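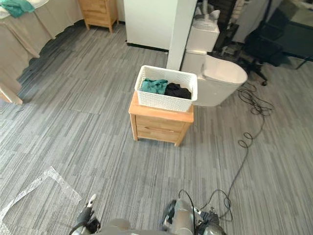

Figure 2. Two garments in a white woven plastic basket on a nightstand, bedroom setting.

3.2 Temporary places for clothing

In the Valosberg homes, clothes were often kept for some time between the laundry and the closet. We call this a temporary place. The basket was the most common one, and its position changed more than we expected. Many participants put it on a low piece of furniture near the bed, as in Figure 2, where the basket stands on top of a nightstand with two drawers. Inside it, a teal green garment and a black one lie side by side, and the black one is loosely folded.

From the 2,124 diary entries, we coded 72 in which a basket was placed on a nightstand. In the Grandale homes the same habit was rare, and the bed itself was used more. We follow Maeng in treating both surfaces as part of the storage system of the room, although the participants did not describe them with this word.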